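Gremska caucus

The Gremska caucus is the meeting where party members in the Gremska district choose who they want on the ballot for district governor. I've been keeping this page going for a while now, and I grew up two streets from the hall where it's held, so forgive me if I wander a bit.

Background

Gremska used to leave the choice to a handful of party officers, who met in private and announced a name in the morning paper. Members put up with it for years. Then came the row over Marín, a hill town at the far end of the district, whose branch found out it had been left off the invitation list two times running. The rules were rewritten the following spring, and the caucus has been open to every paid-up member ever since. (My mum kept her first caucus card and still has it in a drawer somewhere.)

How it works

Doors open at 6 in the evening and shut at 7 sharp, and if you're in the car park at one minute past you don't vote. Each of the towns gets its own corner of the hall. People stand with their neighbours, listen to a short speech for each candidate, and then move to the side of the room belonging to whoever they support. Any candidate with fewer than 78 people after the first round is out, and their supporters can go home or join another group. That second shuffle is where all the arm-twisting happens, and it's by far the best bit to watch!
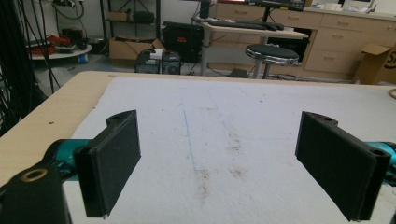
Delegates are shared out after the final round, and here the small towns do rather well. Oro sends nearly as many as Pestino despite having far fewer members, which Pestino people will bring up at any opportunity. The two of them have faced each other like this for as long as I can remember, a bit like that pair of black fingers over the white foam, with a wide gap between them and nothing in it. Marín usually ends up deciding things, and candidates who skip the drive up there tend to regret it.

The closest result

The highest turnout so far was 1,687, in a May caucus that ran until well past midnight. The candidate from Pestino led comfortably after the first round, then lost the whole Marín group when her team refused to promise anything on the bus route. She finished 2 votes behind. There was a recount, then a recount of the recount, and the result stood.

By contrast the quietest caucus drew 504 members. There was only one serious candidate that year and it was raining hard.

Criticism

Plenty of people would like a normal ballot instead, with polling open all day. Shift workers lose out under the present rules, and so does anyone with small children or a bad hip. There's also no secrecy - your boss can see exactly where you're standing. Oro's branch has twice asked for postal votes and been turned down both times. I go back and forth on it myself. I'd miss the noise, but I do know people who have stopped going.

See also

Gremska district governor
Marín branch dispute
Pestino bus route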